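June, 14:40 – bimanual pouch set, handheld grippers

Continued the two-handed demos at the Pustden table. Target for this block is 40 episodes on soft packaging; 16 kept so far, 6 thrown out for lost tracking on the right unit. Dropouts cluster where the wrist rolls past vertical. Keegan Simard thinks it is the extrinsics. I suspect the cable pulling on the housing – will tape a strain loop before the next block and compare.

Protocol change: left contact low, right contact high, on opposite sides of the pouch. With both contacts at the same height the Midtbø policy learned to squeeze and the foil buckled. Diagonal contact gave 12 clean replays on the arm with the old checkpoint, so keeping it for now.

To do: re-zero finger width on both units, export to the Fomdale format, ask Keegan for the new loss curves. Start poses still vary too much between operators.

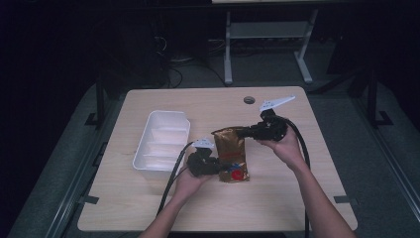
Diagonal contact on the gold foil pouch, left low, right high.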